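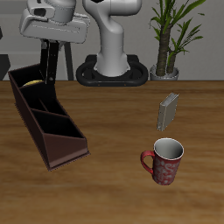

Zhiqiang Qin objects that tidiness surveys ask what people own and never where they put it down.

We agree, and gladly! Our 41 diary keepers in Arncombe logged each spot a pen came to rest.
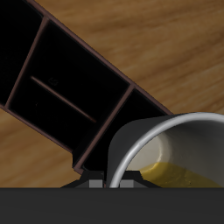
Figure 3. Compartmented tray on a wood surface.

Resting spots clustered far more tightly than we had hoped, with 13 of the diaries naming a single place all week. An organizer set at an angle on the table, as in the last view, would be coded "oblique" in our scheme. 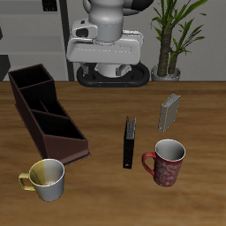

Habit strength was scored every Tuesday. Placement came next, and it was a joy to code: a long, open-topped organizer standing on the left of a table, like this dark brown one, gets side and shape in one entry.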